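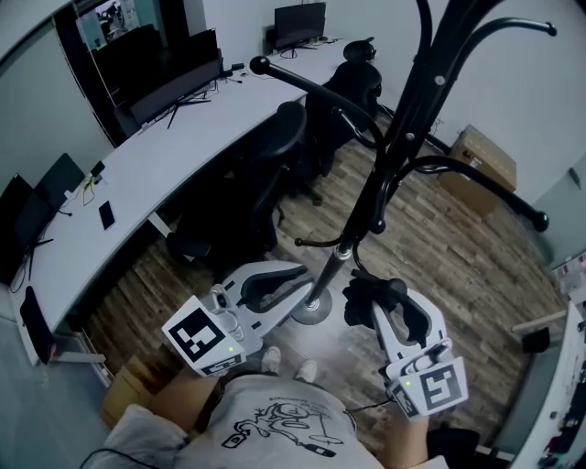 Office Coat Rack Gallery
Hellis Office Interiors – Plallmont

We fit out small and mid-size offices, and the coat rack is usually the last thing on the order. It still has to go somewhere people will use it. The pictures on this page show the standing rack we supply most often, the Drerton, in an open office with a long curved desk, plus a few notes on the room itself.

The Drerton is a single black metal pole on a round silver base. The arms curve out in several directions and every one ends in a round knob, so a collar or a loop sits over it without leaving a sharp dent. It stands 373 on our order form. Allow a clear space on all sides and keep it off the main path to the door. Two people should be able to hang up jackets at the same time.

Walls, window and ceiling

White walls, white ceiling, white horizontal blinds. The lower section of the window is a frosted white panel, and a large glass window with a dark gray surround opens the view into the next room. Pipes run along the ceiling in the open and are painted to match – they are white as well. In a room this pale, a black rack reads clearly from the doorway and is easy to find.
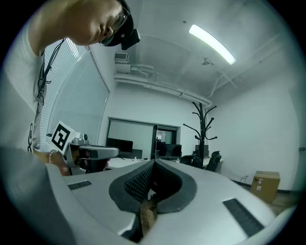 Desk and floor

The desk is white and curved and runs down the left side of the room, with black monitors set out along it. Wood-look flooring in brown and gray tones runs under the rack. On a hard floor the round base sits flat. On thick carpet we suggest the heavier Fortin base, which can be ordered separately. Either base fits the same pole, and changing one for the other takes 10 minutes.

Loose items such as scarves and gloves tend to end up on the lower arms. If your staff cycle to work, order a second rack for the wet things and put it near the entrance. 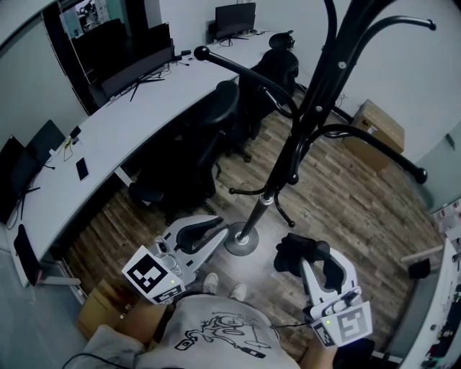 Page 7 of 10

Black on white with a brown floor is the combination we are asked for most. The rack also comes in white and in gray, though both show marks sooner. Wipe the arms with a damp cloth and tighten the knobs by hand every few months. Replacement knobs are kept in stock in Plallmont.

With no coats on it the rack takes up very little of the view, and the long ceiling light behind it shows the shape of the arms well.
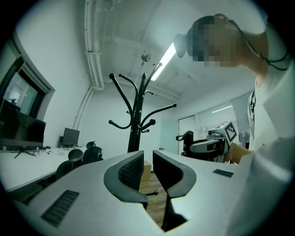
A full rack looks a good deal wider, so plan for winter when you choose the spot. Leave at least 300 millimeters between the ends of the arms and the nearest wall or desk. The delivery comes flat in one carton, with the base packed at the bottom. Orders placed since May include a spare knob in the same color.

Gallery updated 10 September 2020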